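ホーム ニュースレター 研究活動 拠点紹介 お問い合わせ

ニュースレター 3月号
研究活動報告

布製品の取り扱いに関する実演データ収集の進捗について

シェア 12 コメント 3

Watgate研究所では、家庭内作業を対象とする学習システムの構築に向け、昨年度より手持ち式グリッパーを用いた実演データの収集を進めている。本稿では、Fistby拠点およびNorwood拠点における今期の収集状況と、手順の改定点について報告する。

本事業の対象は、衣類、寝具、タオル等の柔らかい布製品である。箱や食器のように形の定まった物品については、既存のデータによって一定の学習が可能となっている。一方、布は持ち上げるたびに形が変わり、同じ品物であっても置かれ方によって端や角の位置が大きく異なる。そのため、少数の整った実演を繰り返すだけでは十分な学習材料とならず、置かれ方、色、下に敷かれたもの、室内の明るさを変えた多数の例が必要となる。

収集は、作業者が左右の手に一台ずつグリッパーを持ち、布を広げる、寄せる、畳むといった動作を行う方式による。ロボット本体を各家庭に搬入する必要がなく、協力者の居室でそのまま実施できる点を重視した。収集責任者のŠpela Pavlović主任研究員は、「実験室の机の上で集めた例だけでは、居室での条件に対応できない。家具や持ち物を片付けず、普段の状態で記録することを基本方針としている」と述べている。

今期の収集件数

今期に提出された実演は2,619件であった。このうち、収集班による一次確認で採用となったものは、Fistby拠点の協力家庭分を含め、すべて共通の形式に変換したうえで保管している。不採用の主な理由は、開始時の静止時間の不足、片方のグリッパーが長時間視野から外れたこと、および位置推定の途切れである。位置推定の途切れは、模様の少ない壁に向かって作業した場合に集中しており、作業者の立ち位置を変えることで減少した。

内訳をみると、畳む動作に比べ、畳む前の段階、すなわち丸まった布から端を見つけて引き出す動作の件数が不足している。Norwood拠点で424件を追加収集したものの、依然として目標には達していない。この動作は所要時間のばらつきが大きく、途中でつかみ直しが生じることも多い。従来の手順書では、つかみ直しが生じた実演は中止して最初からやり直すこととしていたが、今期よりこの規定を廃止した。つかみ直しを含む一連の動作は、学習システムが失敗から復帰する方法を獲得するうえで有用と判断したためである。

両手の協調について

端を引き出す動作では、左右のグリッパーの役割が異なる。一方で布を寄せ、または押さえ、他方の指先で縁に近い部分をつまむのが基本の形となる。濃紺の布を桃色系の布地の上で扱った実演では、手前のグリッパーの青い指先が布の上に置かれ、もう一台の指先が布の右端付近をつまんでいる。しわの多い濃色の布は輪郭が読み取りにくく、今期の重点条件の一つに位置づけている。

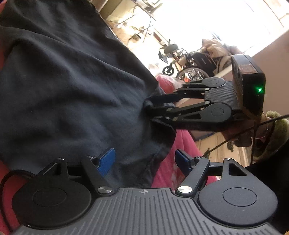
手順書の改定点

上記の結果を踏まえ、Bok-nam Son研究員を中心として手順書を改定した。改定後の手順は次のとおりである。

1. 開始前に両方のグリッパーの指を完全に開閉し、動作に引っかかりがないことを確認する。
2. 布は手で整えず、持ち上げて落とした状態から開始する。同じ置き方を二回続けて用いない。
3. 開始の合図の後、両手を二秒間静止させる。
4. つかみ直しが生じた場合も記録を継続する。ただし、布が床に落ちた場合は終了とし、備考欄にその旨を記入する。
5. 十件ごとに布を交換し、色の濃いものと薄いものを交互に用いる。
6. 終了時には両方の指先を布から離し、再び二秒間静止させる。

第4項については、つかみ直しの回数に上限を設けるべきではないかとの意見が各拠点から寄せられた。検討の結果、当面は上限を設けず、所要時間のみを記録することとした。来期の学習結果をみて再度判断する。

採光条件の扱い

家庭での収集では、窓からの光が画面の明るさに大きく影響する。窓に面した位置で作業すると背景が白く飛び、布の側が暗く写る傾向がある。今期の初めにはこうした実演を除外していたが、Nam-gil Ki研究員による予備的な比較の結果、布と指先の接触部が判別できるものについては採用することとした。カーテンの開閉は協力者の通常の生活に合わせ、収集のために変更を求めない。

比較に用いたのは、逆光を含む307件と、同数の順光の実演である。順光のみで学習した場合、夕方の居室では最初のつかみ位置が布の縁から外れる例が目立った。逆光の実演を加えた場合にはこの傾向が弱まったが、薄手の白い布については明確な差が認められておらず、追加の検証を要する。

協力家庭における配慮

収集に先立ち、協力家庭には記録の範囲、保管期間および撤回の方法を書面で説明している。顔、郵便物、薬の袋等、個人を特定し得るものが記録に含まれた場合は、変換の段階で該当区間を削除する。協力者から申し出があったときは、採用済みの実演であっても削除の対象とする。この作業はNasrin Nazari氏が担当しており、問い合わせ窓口も同氏に一本化した。

また、作業者の負担軽減のため、一回の収集は40分を上限とし、途中に休憩を設ける。グリッパーを両手で保持する作業は手首への負担が大きく、今期の聞き取りでも複数の作業者から指摘があった。持ち手の形状については、機器担当のGunārs Lukoševičius技師が改良案を作成中である。改良後の持ち手は、まずNorwood拠点で試用する予定としている。

今後の予定

来期は、丸まった布から端を引き出す動作について、400件の追加収集を計画している。あわせて、新たにBogale拠点での収集を開始する。同拠点では、タオルおよび枕カバーを主な対象とし、改定後の手順書を当初から適用する。作業者向けの講習は半日の日程とし、午前に機器の扱いと記録の確認方法、午後に実技を行う。

一次確認の基準については、拠点間で判断に差がみられたことから、同一の実演を複数の拠点で確認する照合作業を毎月実施する。照合の結果は次号に掲載する。

担当:Watgate研究所 実演データ収集班

前の記事 次の記事 バックナンバー一覧

ニュースレターの配信をご希望の方は、メールアドレスをご登録ください。登録はいつでも解除できます。

当サイトでは、利便性向上のためクッキーを使用しています。 同意する 設定を変更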